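Home | Kids | Gadgets | Ask Us | Search

Can a Robot Arm Clean Up Your Blocks?
By the Wumdale Kids Desk
April 7, 2020
3 min read

So I've been trying out the Stikton, a robot arm kit from a company called Barnholm, and I have a LOT to tell you! It comes in a box with 25 parts and it costs $659, so this is more of a school or library thing than a birthday thing (sorry).

First, what does a robot arm do? Pretty much what your arm does, only slower. It has joints that bend, a bit like your shoulder and elbow, and two fingers at the end that open and close. That finger part is called a gripper. Try picking up a block with just your thumb and one finger — now you're a gripper too!

The kit has a little camera down by the fingers, so the arm gets a close-up of whatever it's reaching for. You show it a job, you show it again, and after a while you let it try by itself. The job I like best is sorting. You put out colored blocks and a couple of baskets, and the arm has to pick up a block, carry it over and let go in the right spot.

Letting go is harder than it sounds! Open too early and the block lands on the table. Reach too low and you bump the rim.

The booklet says ages 11 and up, and I'd stick to that. Keep your own fingers out of the way while it's moving, okay? And ask a grown-up to help with the screws, they're tiny. Next time I'll try the Bañez add-on, which has wheels.
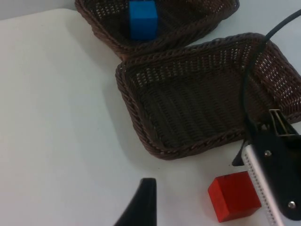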